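Giving an Old Desktop a Good Going-Over

If you have a desktop tower that has been humming away under a desk for years, chances are you've never once had the side off it. I hadn't either, for the longest time! I thought of it the way I think of the back of the television, as a place for other people. Then ours started roaring like a hair dryer every evening, and I finally got up the nerve, and now I do all the towers in the family each March (and the neighbors' too, if they bring cookies).

Start by shutting the machine down properly from the menu. Switch off the power strip, pull the plug, and then press the power button once more and hold it for a few seconds, so any charge left inside can drain away. Take a picture of the cables at the back before you unplug them. I used to trust my memory, and I once spent most of an evening with the speakers plugged into the microphone hole.

Now find somewhere to work. The kitchen table will do nicely if you clear it, but please, not the carpet. Lay the tower down on its side with the removable panel facing up, and give yourself a good bit of room to the left or right for screws. I put mine in a muffin tin, in the order they came out. Some cases have screws at the back and some have a latch, so look before you pull.

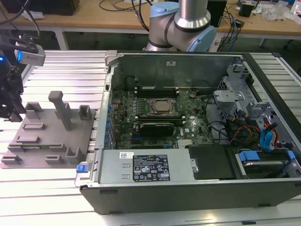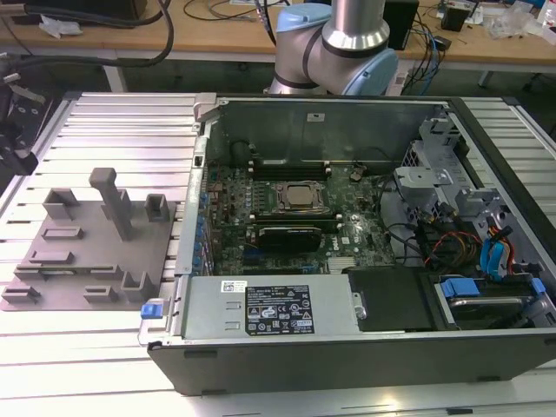
With the panel off, both views show the silver square of the processor near the middle of the green board, the row of black memory slots above it and the black graphics card below. Touch the bare metal of the case before you put a hand anywhere near those parts, and keep touching it every so often while you work.

Annag MacKinnon writes that she does her dusting with a soft, clean paintbrush in one hand and the can of air in the other, so that whatever the brush loosens gets blown out before it settles again, and she would never let a household vacuum near the board on account of static. I've come around to her way. Keep the can upright, use short puffs, and hold any fan blades still with a finger while you blow.

Leave the power supply closed up. It's the metal box the wall cord plugs into, and you can puff a little air through its vents, but the cover stays on, always.

If you've lifted the heatsink off the processor, wipe away the old paste with a lint-free cloth and a little rubbing alcohol, let it dry, and put on a fresh dab the size of a pea before the heatsink goes back. And do put it back before you switch anything on!

Last of all, count your screws back out of the muffin tin, plug everything in from your picture, and wipe down the outside with a barely damp cloth.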